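4. Recording a demonstration session

Applies to both Clitbridge benches. Read section 3 first if the hands haven't been zeroed today. Still a draft, Prorngate bench will get its own page.

Before you start

1. Clear the table. Tray in the middle, square on to the head camera. Nothing else up there except the item on your task sheet.
2. Check the tray is empty. Run a finger round the rim, old crumbs and bits of label do show up in the recordings.
3. Both arms to the rest pose. Wait for the two beeps.
4. Cables at the wrists: enough slack for a full turn, no more. If a loop can reach the fingertips, re-clip it.
5. Log in on the operator screen and pick the task. Snack packets are task 77. Don't type a new name for it, we've already got four spellings of "packet" in the store.

CAUTION: stop button within reach of the person in the chair, always. Not on the shelf.

Recording

6. Put the item down by the far rim of the tray, to the right. Vary it a bit each time, a few centimetres and a different angle. Same spot every time and the model just learns the spot.
7. Press Record. Count two. Then move.
8. Left hand stays open and up, clear of the tray. It's not doing anything in this task but it IS recorded, so don't let it drift.
9. Bring the right hand in from above, fingers curled, thumb over the rim. Slow down for the last bit.
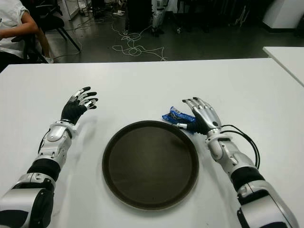

10. Close gently. Crinkly packets slide if you pinch one corner, so get the thumb well under before the fingers come down. If you miss, carry on and try again in the same take. Misses with a recovery are useful, up to two. After that bin it.
11. Lift, move across, lower into the tray, open the hand. Don't drop it from height.
12. Back to rest pose. Press Stop. Mark the take Good, Recovered or Bad.

NOTE: a take is cut off at 3000 frames. If you're hitting that you are going too slowly, or you forgot to press Stop.

NOTE: barcode side up or down, both fine. Mix them.

When to mark Bad

- Hand touched the table hard enough to trip the force warning
- Somebody reached over the table mid-take
- Tray moved and you nudged it back by hand
- You stopped to think for more than a few seconds (long pauses teach it to pause)

Don't delete Bad takes yourself. They get swept out overnight and the numbering goes wrong if there's gaps.

Saving and upload

13. Every 20 takes, press Save Set. Screen freezes for a moment, leave it alone.
14. Check the take count on screen against your sheet. If they differ, write both down.
15. Upload goes to the Gondovton store. Green tick = done. Amber = still going, dont close the lid.

Target for this task is 2292 Good or Recovered takes over both benches. 1026 in as of October. Please don't rush to catch up, jerky takes cost more time in the cleaning than they save here.

If it goes wrong

Fingers won't open: stop button, wait for the light, then Release on the screen. Never pull them.
Error 4 at a wrist: a connector has worked half out. Power down that arm, push it home, go back to step 3.
Head view gone dark: exposure has locked. Restart the camera service only, not the whole rig.
Anything else, write it in the bench log with the take number and move to the other bench.

Changing to another item: section 5.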